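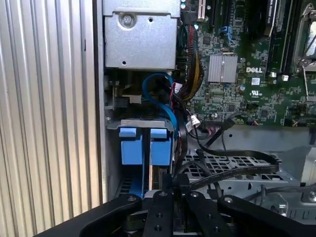
Inside the Dell, gripper coming in over the blue drive carrier.

6 min read

February, after club, 10 p.m.

I said I'd keep this diary for the whole project and I've already skipped two weeks, so no promises. Tonight was the first session with the arm over an open computer instead of over foam blocks. I went in expecting to be annoyed and came home only partly annoyed.

The job, for my own record when I've forgotten all this: our club entered the teardown track at Skotgate. You get a desktop PC with the side open and your robot is supposed to take out the hard drive without wrecking anything around it. There's a points sheet. Full marks is 610. Our practice score on the foam blocks was 469, which got a round of applause in the room and which I think means very little. A foam block has no wires. A foam block doesn't have a latch.

The real thing has wires everywhere. There's a bundle of power cables in red, yellow and black coming down past the drive bracket, and then a bright blue SATA cable that makes a big loop right over the area where we want to work. I kept looking at that loop and thinking, well, there goes the plan. The plan, as written on the whiteboard, says "approach from above, grip tabs, lift." It says nothing about a loop. I brought this up and was told we'd "route around it." Fine. Route around it how? The arm doesn't know what a cable is. It knows the numbers we gave it.

I'll be fair to the carrier. It's blue plastic with two pull tabs side by side, and if you were going to pick a part for a robot to find, you could do worse. Everything near it is gray metal. The vision people (we have two people and a laptop, but they call themselves the vision people) were very pleased about the color. My question is what happens when the competition hands us a different machine. The rules say "a desktop PC." They don't say it will be this Dell, and they don't say the carrier will be blue. If we're teaching it to find blue, then we have a robot that finds blue, and that SATA cable is blue too. I said this out loud and got the look.

The wrist view is useful, I'll admit that much. I was against it in the fall and thought the money should go to spare fingers. But you do see where the black linkage sits compared to the carrier, and from my chair at the side of the bench I'd never have gotten that. What bugs me is that the gripper takes up most of the bottom of the picture. That's a lot of picture to give away to our own hardware. I asked if we could angle the mount and the answer was that the software, Bustos, was set up for it this way and changing it means doing the calibration again. So we're keeping a bad angle because the good angle is a chore. Sounds about right for us.

Other thing I want written down. People talk about this project like it's recycling. The slide we made for the school board says the arm could take apart old computers all day long. I can get a drive out of one of these by hand, even with a graphics card and a motherboard right there that I'm trying not to bump. I timed myself on the practice machine last month and it was 56 seconds, and I wasn't hurrying. We've spent since October on one part. I'm not saying it's a waste, I've learned more about torque than I ever did in class. I just don't want to stand in front of a judge and say we've fixed anything.

Before Skotgate we still need:
- a rule for what the arm does when it touches a cable (right now: keeps going)
- new pads from Kikemex, ordered, no tracking number yet
- somebody to decide whether the side screw on the bracket matters. I say it doesn't, it's on the drive bracket up top and we're after the carrier
- a second computer that is NOT the same model. I've asked three times

Also the Dultis board needs a real fuse. Every time I mention the fuse someone says "next week."

Going to bed. I've got a chem quiz first thing and haven't looked at it.

3 comments

benchwarmer: We did this track last year. They gave us a different PC than the one we practiced on. Get the second computer.

torquewrench_mom: Study for your quiz!

pixelpusher: As one of the "vision people" I'd like to say it looks for shape as well as color. Mostly color, okay. But shape too.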